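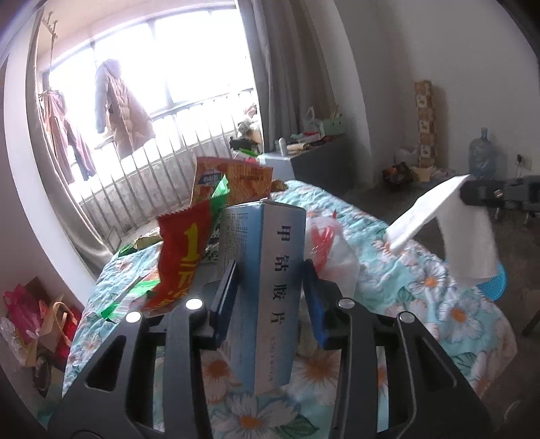 Medicine box labelled 甲钴胺片 (mecobalamin tablets).

Drastenbridge Home Medicines Support
Progress report to the Aguiar Fund
Aug 21, 2025

The service offers a home visit to residents who take several medicines and who read little or no English. The grant pays for a part-time pharmacist, interpreting and printed materials. Visits began in February and now cover Drastenbridge and the Korano estate.

Interpreting remains the main pressure on the budget. Bookings at short notice cost more than planned, and two visits were put back when no interpreter could be found. A shared booking list with the Wudus health centre is now in use, and 13 of the planned 15 visits for the period were completed.

Where a medicine was bought abroad, the pharmacist records the name as printed on the pack and sends it to the surgery – with the resident's consent – so that it can be checked against the prescription record. Replies from surgeries have been slow, and a named contact at each has been requested.

Advice on colds and winter illness has been added to the visit, including which remedies should not be taken together. 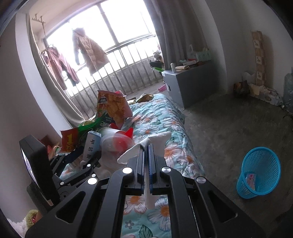

Simone Seixas asked that the winter advice be given out earlier next year, as families had already bought remedies by the time the leaflet reached them. She also felt the print was too small for older readers.

The leaflet is being reset in larger type. Spending is within the agreed total, although a transfer from printing to interpreting is requested for the next period. Revised figures will be sent separately by Kristaps Dambrauskienė.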